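Storage & Sorting > Kitchen > Lids that don't match anything

halfshelf
Wednesday, 7.40 pm
I've emptied the plastics cupboard and I have 8 tubs and far more lids than that. Some of the lids aren't even full lids, they're rings with a hole in the middle. Do people keep these? The tubs are mostly Purum, with a few older Trirkum ones that came from my mum's. I want everything in one drawer by the weekend.

greenbucket
Throw out any lid you can't match in ten minutes. I did this in October and haven't missed one.

pantry_lou
I wouldn't throw the rings. The round Trirkum tubs came with a ring and a separate centre, and the ring holds the seal down. If you bin the ring the tub is no good for anything wet. Mine sat in a drawer for years before I worked out what they were.

greenbucket
If it sat in a drawer for years you didn't need it.

pantry_lou
I use it every week now, for soup.

oddsocks224
What size are the tubs? The Purum 10 cm lids fit the small Bawa pots as well. A bit stiff on the first go but they do go on. The bigger ones don't fit anything except their own tubs, I've tried.

halfshelf
Thanks both. Small ones are 10 cm, I measured. I haven't got any Bawa pots though. I've put the lids into 3 piles: fits, doesn't fit, no idea. The rings are all in the third pile.

tin_and_tub
What I do is lay everything out on a plain white surface before deciding. Clear lids on a patterned worktop just disappear and you end up sorting the same ones twice. Even on white the very clear ones are hard to see, so feel around for them before you wipe down.

Then the tubs go in first, nested, biggest at the bottom, and the lids stand on edge beside them. I use a Planport rack for that but a toast rack does the same job.

greenbucket
Nesting is fine until you want the one at the bottom. I keep mine stacked with the lids on. Takes more room but I can get one out with one hand.

pantry_lou
Lids on makes them smell though, the coloured ones especially. I leave mine off.

greenbucket
Only if you put them away damp.

halfshelf
I haven't got the room for lids on, so nested it is. There were also some stretchy bands and bits of lead in with the lids. Are the bands part of the tubs?

oddsocks224
The older Trirkum ones had a soft band under the rim. If yours has gone hard or shiny it won't seal and you may as well let it go. Leads go in the leads box, obviously.

tin_and_tub
Seconded on the bands.

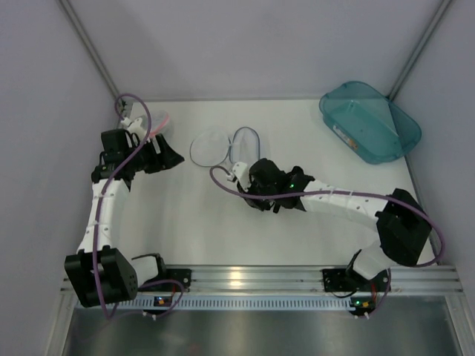
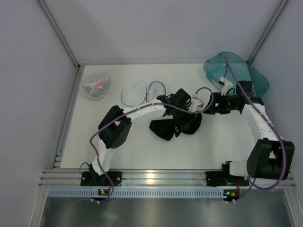 First one: clear ring lid, with the bluish-grey loop to the right of it. Second one: the see-through teal tub.

halfshelf
I had to look twice for the ring. Mine are the same sort of shape, so they're staying in until I've tried them on every tub.

greenbucket
Set a date for it or they'll still be there next year.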